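LISEZ-MOI – Dividska, coin cuisine : notes sur les objets et le rangement

Bonjour et bienvenue ! Ce fichier accompagne le dossier d'images du coin cuisine, et je vous conseille de le parcourir tranquillement avant d'ouvrir le reste (il n'est pas bien long, promis).

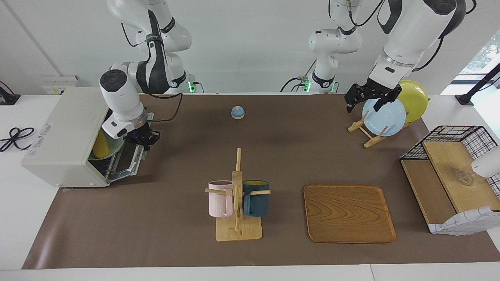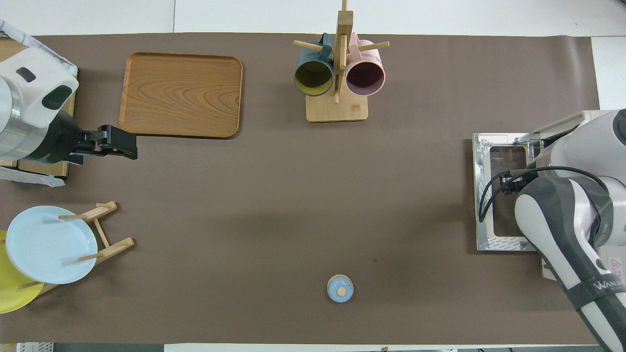

Équipe Objets du quotidien, atelier Skurnusach

Le dossier contient 1,683 images, réparties en 16 séries. Chaque série porte sur la même petite vaisselle, posée sur le tapis brun que vous retrouverez partout, et nous avons gardé les mêmes noms du début à la fin pour que personne ne s'y perde.

Quelques précisions de vocabulaire, que Marina Alexiou a eu la gentillesse de relire :

égouttoir : le support en bois clair où les assiettes tiennent debout, la bleu clair devant, la jaune derrière ;
arbre à tasses : le montant en bois à chevilles, avec la tasse sarcelle et la rose pâle ;
plateau : le rectangulaire aux coins arrondis, au veinage bien marqué ;
couvercle : le petit rond bleu pâle à bouton de bois ;
four : le petit modèle crème, porte rabattue vers le bas. Le bol vert pâle qui s'y trouve est noté « bol », et ce qu'il contient « maïs ».

Les séries 1 à 9 ont été annotées par Zhenhua Jia, les suivantes par Zoi Kalogeropoulos – les deux ont suivi la même grille, mais Zoi écrit « soucoupe » là où Zhenhua écrit « petite assiette ». Nous corrigerons cela dans la version de février.

Si un nom vous paraît mal choisi, écrivez à Adelmo De Luca en indiquant la série et le numéro de l'image, il répond toujours avec plaisir !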